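Section 5: First grabs with the hand gripper

Right, if you've got this far your Flurent gripper is screwed together and nothing is left in the bag except the spare washer. I wrote this part for the Truvalska robotics club after watching our newer members go straight for the hardest object they could find (I did exactly the same in my first term!), so please do the steps in order.

1. Clear a decent patch of table and put one piece of cloth on it. Dark cloth on a pale top is lovely to work with, you can see every fold you've missed.

2. Hold the gripper low, fingers pointing away from you, and open it all the way.

3. Check that the two finger pads face each other squarely. If one leans, go back to Section 2 and loosen its screws before you try anything else.
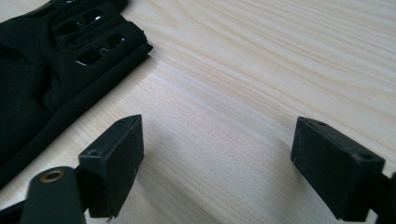 4. Squeeze the handle slowly until the pads meet, then let go. Do this 5 times with nothing in between. It should feel the same each time.

Caution: keep your free hand well away from the linkage arms. They pinch, and I speak from experience.

5. Now go for the cloth. Come in from the side, take a fold and not the whole heap, lift it a hand's width and put it back down.

Note: if the cloth slides out, you're probably closing too fast. Slow down before you start fiddling with the grip setting.
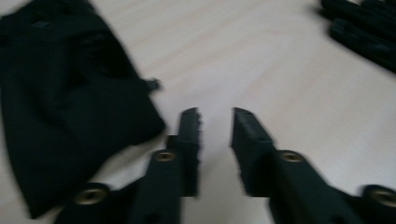

6. Move your wrist gently between grabs. Quick swings smear the recording, and the Vlček script we use for sorting clips will throw the blurry ones out, which is a bit heartbreaking after a long afternoon.

7. Save once you've got 48 good grabs. Put your initials in the file name, please!

Stiff handle? See Section 6, and keep the oil off the pads.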